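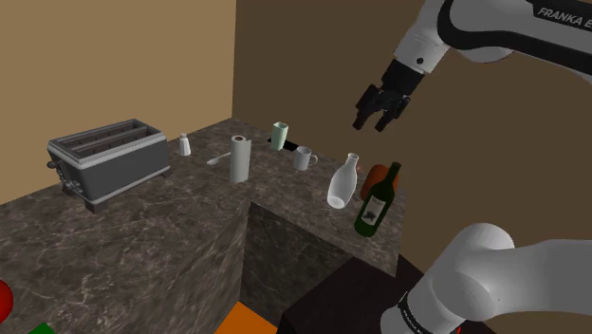 Sim-to-real ranking on the counter task, 4,000 rollouts

dirside_ml
25 Feb 2022
Results for the kitchen counter suite are up. Setup: single Franka arm, parallel gripper, language goal, tabletop clutter from the Cilodo asset pack. We evaluated 14 policy checkpoints in sim, 4,000 rollouts total, then ran 6 of them on hardware. The sim ranking matched the hardware ranking except for one swap between neighbors. Absolute success rates do not match, and we don't claim they do. Code is in the Colldale repo under eval/counter.

jointlimit
How were the 6 chosen? If you took the best, the worst and a few in between, rank agreement is close to free.

dirside_ml
Evenly spaced by training step, fixed before any sim numbers came in. The spread in success is still wide, so your point partly stands.

tolstack
I reran the pick tasks with the Fang grasp planner as a baseline. The milk bottle is fine. The wine bottle next to it fails a lot when the approach comes straight down, fingers open, with the two necks that close together. Is the spacing sampled or hand placed?

dirside_ml
Sampled, with rejection on mesh overlap only. There is no minimum gap for finger clearance.

tolstack
Then some layouts have no valid top grasp on either bottle and you are scoring policies on them anyway. I'd filter those.

jointlimit
Disagree. A real counter has no clearance filter either. Report both numbers.

qp_solver
Agree with tolstack. An infeasible layout adds the same failure to every checkpoint and squeezes the differences you are trying to rank. Also, the marble is dark and veined, and our segmentation model throws false positives on veining like that. Did you randomize the countertop?

dirside_ml
Lighting yes, countertop no. Texture randomization is on the list. I checked feasibility on the spoon and mug goals: 26 layouts dropped, ranking unchanged. Bottle goals still running.

jointlimit
Please post the seeds with it.

dirside_ml
Seeds are in the config, same folder. Pull again, the January version had the wrong gripper width.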